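Installation diary: the Murklow changeover
December 2022

Got to the Murklow site before the cleaners had finished. The plan was to swap the old network cabinet for the one we built and tested in the workshop, then bring the tills and back-office machines over in batches of 15.

The cabinet went in without trouble. Every lead had been labelled at the bench, so it was mostly a matter of matching numbers. We had 60 connections to move and the first batch came up straight away. The second did not. Eight of them got no address at all.

I spent an hour on the switch settings, which were fine. The fault was in the old patch panel, where two rows had been wired the wrong way round years ago and the drawing never corrected. We couldn't have found that in the workshop. I have marked up the drawing and sent it to Brinel so their copy matches ours.

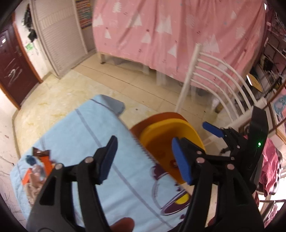
Afternoon

Moved the remaining batches after lunch. Slower than planned, as I checked each row with the tester before touching it. The stock database came across last. It had 2,959 records on the old server and 2,959 on the new one, so I signed that part off.

Benmoussa supplied the battery backup and it is heavier than the one on the order. It fits, but the shelf needs another bracket. I'll bring one next time. We pulled the mains plug to test it and everything stayed up for 15 minutes, which is what the contract asks for.

The Grulus job in August went quicker, but that was a new building and the cabling was our own. For older sites I want a half-day survey with the tester before we fix a date. Will put it in the next quote.

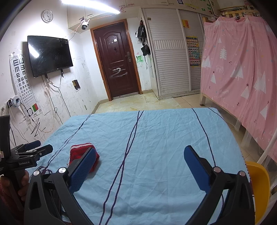
Brinel replied in the evening that they would rather have the whole panel replaced than keep a corrected drawing, and asked for a price. I said I would send one once I had measured the wall.

Left the old cabinet on site, switched off, in case we need to go back to it. Keys handed in at the desk.

4 shares | 2 comments

Comments

cabletray: We do the survey first on anything older than ten years. Customers grumble at the cost but they do pay it.

northbench: Did you keep the old server running as well, or only the cabinet?

Recent entries
Labelling leads at the bench
Grulus: notes from a new building
What goes in the site bag
Choosing a cable tester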